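# Caring for Sealed and Oiled Timber Floors

Guidance for residents of Lovbridge. Revised 2023-07-18.

Timber floors in the Lovbridge buildings were finished either with a hard lacquer or with a penetrating oil. The two finishes are cleaned and repaired differently, and most of the damage reported to the maintenance office comes from treating one as if it were the other. Residents who do not know which finish they have should carry out the test below before buying any product.

## Identifying the finish

Choose a spot that is normally hidden, such as the inside of a cupboard or the area under a bed. Place a single drop of water on the board and leave it for ten minutes. On a lacquered floor the drop will keep its shape and can be wiped away without a mark. On an oiled floor in need of attention, the wood beneath the drop will darken slightly. A recently oiled floor may also hold the drop, so the result should be read together with the feel of the surface: lacquer is smooth and a little glassy, while oil leaves the grain open to the fingertips.

If the result is unclear, please contact Napaporn Thammasiri in the maintenance office, who holds the finishing records for each flat.

## Routine cleaning

Both finishes should be swept or vacuumed with a soft brush head before any damp cleaning. Grit is the main cause of fine scratches, and a mop will only drag it further across the boards.

For lacquered floors, use a well-wrung cloth or flat mop and clean water with a small amount of neutral cleaner. Steam mops must not be used. Heat and vapour are forced into the joints, where the lacquer is thinnest, and the edges of the boards will in time turn white or begin to lift.

For oiled floors, use the soap supplied at handover, mixed at 50 ml to a full bucket of lukewarm water. Ordinary washing-up liquid strips the oil and should be avoided. Work along the grain in short sections and dry each section before moving to the next.

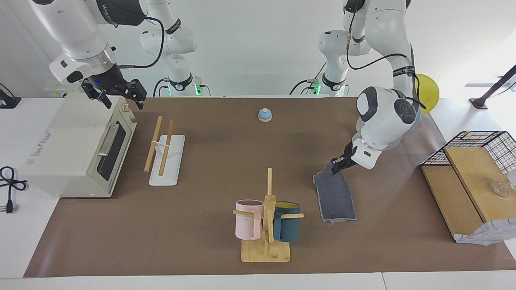 *Toaster oven on a table covered with brown paper.*

Spills should be lifted with an absorbent cloth as soon as they are noticed. Do not rub outwards from the centre, as this spreads the liquid towards the joints.

## Indoor conditions

Timber takes up and gives off moisture with the seasons. Narrow gaps between boards in winter are normal and should not be filled, as the filler will be squeezed out when the boards swell again. Keep rooms at a steady temperature - no lower than 17 degrees where possible - and air them for short periods each day.

Heating should be turned up gradually at the start of the cold season. Residents with underfloor heating are asked to begin in September, raising the setting by no more than 2 degrees a day until the usual room temperature is reached.

## Furniture and rugs

Fit felt pads to the feet of chairs and tables and replace them when they become flat or hard. Castors should be of the soft type. Rugs with rubber backing are not suitable for either finish, as the rubber can leave a yellow stain which sanding does not always remove. A woven underlay is preferred. New rugs should be moved from time to time during the first year so that the colour of the floor changes evenly.

## Small repairs

Light scuffs on lacquer can usually be removed with a dry white eraser pad. Deeper scratches that have reached the wood should be reported, because water will enter at that point.

Scratches on an oiled floor may be treated by the resident:

1. Rub the mark gently along the grain with a fine abrasive pad.
2. Remove all dust with a dry cloth.
3. Apply a very thin coat of floor oil and leave it for 15 minutes.
4. Wipe away every trace of surplus oil and keep the area free of traffic overnight.

Cloths that have been used with oil can heat up and catch fire without a flame. They must be soaked in water and laid out flat outdoors to dry before disposal - never folded, and never placed in an indoor bin.

## Reporting damage

Cupped boards, dark patches near radiators and any board that moves underfoot should be reported without delay. Please give the flat number, the room and the date on which the damage was first noticed. Inspections are arranged by Riaan Mabuza and can be requested on extension 1131. Residents should not sand, fill or relacquer a floor before the inspection has been carried out.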